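3.2 What people told us about the good dishes

I went into this part of the study expecting to hear about money, and mostly I heard about Sunday. We talked to 12 households in Sallow and 8 in Hindard, usually in the kitchen, usually with somebody's lunch going on around us (I never turned down a bite, which may be bad method). The question was simple: when do the good plates come out, and who gets to decide?

In Sallow the answer was nearly always a grandmother. She might live three streets away and still have the final say over a cupboard she hadn't opened in years. Plates with a metallic edge, like the top one in Figure 3, came up again and again as the kind you ask permission for.

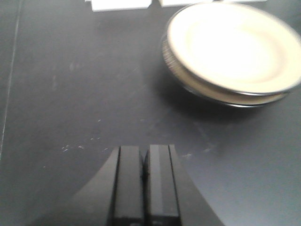

Hindard was looser. Families there had often bought their own sets, many of them through the Kollow catalog, and they used them on weeknights without a second thought – one couple fed the dog off theirs! What they did guard was the serving dishes, and I wish I'd asked more about that, because by the time I noticed the pattern we only had 3 visits left.

I should say something about inheritance too. Chevalier argued that a set gets split when the owner dies, one share per child. I didn't find much of that. People kept sets whole and passed around the duty of hosting instead, and they could get pretty heated over whose turn it was.

Figure 3. Light-colored plates with dark rims.
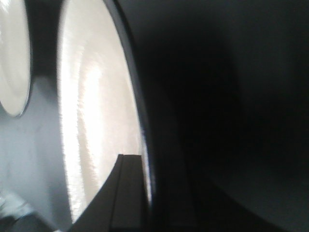 Baptiste Leblanc read a draft of this section and thought I was being too easy on the grandmothers. In his view the permission rule is a way of keeping the holiday meal at one house, and the plates are just the excuse. He may be right. Two of the younger women in Sallow said nearly the same thing, and I come back to them in Section 4.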